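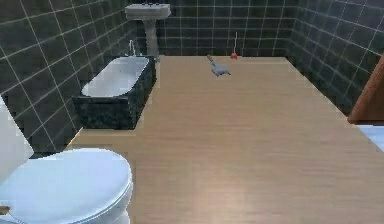 Wet room threshold

A wet room threshold is the strip of floor at the doorway of a bathroom, where the waterproof layer ends. Older houses in Edamden used a raised sill 28 mm high. The Pillay method, named after the district where it was first used, replaces the sill with a slope of 4 mm beneath the door.

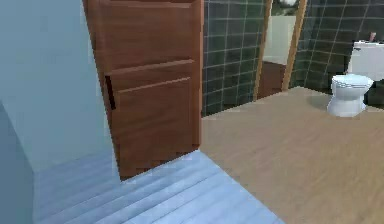 Panelled wooden door standing open at a bathroom

Terminology

Gizella Pintér separates the threshold proper from the saddle, a loose cover strip. Builders often use either word for both.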